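Speaker notes – Foot care for people living with diabetes
Community health evening, Powell, 17 May 2024

Slide 1. Welcome
Thank everybody for coming. Say where the toilets are and that the tea is after the talk. Explain that I am a podiatry nurse at the Sikard clinic and that English is my third language, so please stop me if a word is not clear.

Slide 2. Why feet?
High sugar over many years can harm the nerves and the small blood vessels. The feet are far from the heart and they often suffer first. A person may step on a drawing pin and not feel it. Pause here. Ask who has looked at the bottom of their feet this week. Do not make anyone answer aloud.

Slide 3. The daily check
Two minutes, in good light. Look at the top, the sole, the heel and between the toes. If you cannot bend so far, put a mirror on the floor or ask someone at home. What to look for: a blister, a cut, a change of colour, swelling, skin that is warmer on one foot than on the other.
Tell the story of my uncle's gardening boots if there is time.

Slide 4. Washing and cream
Use lukewarm water and test it with the elbow. No long soaking. Dry well between the toes. Cream on the heels and soles, but not between the toes.
Someone always asks about hot water bottles. Answer: warm the bed with it, then take it out before you get in. Bed socks are safer.

Slide 5. Shoes and socks
Buy shoes in the afternoon, when the feet are a little bigger. Put your hand inside before you wear them and feel for stones or a rough seam. New shoes: 30 minutes on the first day, then look at the skin. Socks without a tight top. No bare feet, also not at the beach – hot sand can burn.

Slide 6. When to call
A wound, even a small one, should be seen quickly. Call the same day if there is redness that spreads, pus, a bad smell or fever. If the clinic is closed, go to emergency. Say this slide slowly, and say it again.
Corns and hard skin: no razor blades and no corn plasters from the shelf. Come to us.
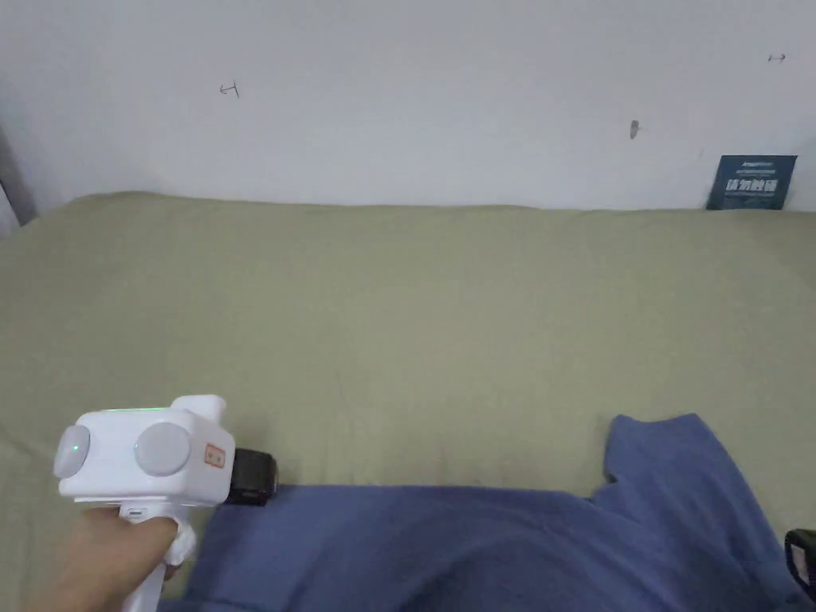
Slide 7. Yearly foot check and questions
Everyone with diabetes should have one at least every year, and more often if the risk is higher. The Bidavska Street rooms take bookings again from October. The Drivia community bus stops at the door. Leave 11 minutes for questions. Leaflets are on the table beside the exit, in large print too.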